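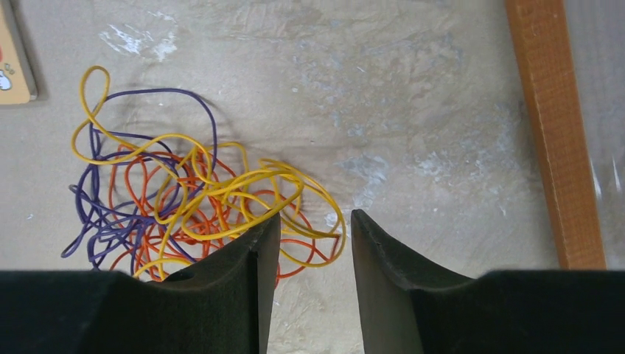

Why do long, bendy things get tangled?

Anything thin and bendy can make loops. When a loose end slips through a loop, it can start a knot. The more loops in a pile, the more places an end can get caught – and pulling hard makes a knot tighter.

To undo a tangle, spread it out flat. Pick one color and find an end. Follow it back slowly, then put each color in its own bin. 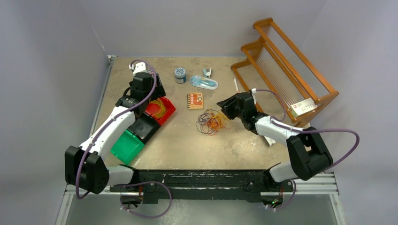

Do short pieces tangle as much as long ones?

Short pieces tangle less. They have less length to bend into loops.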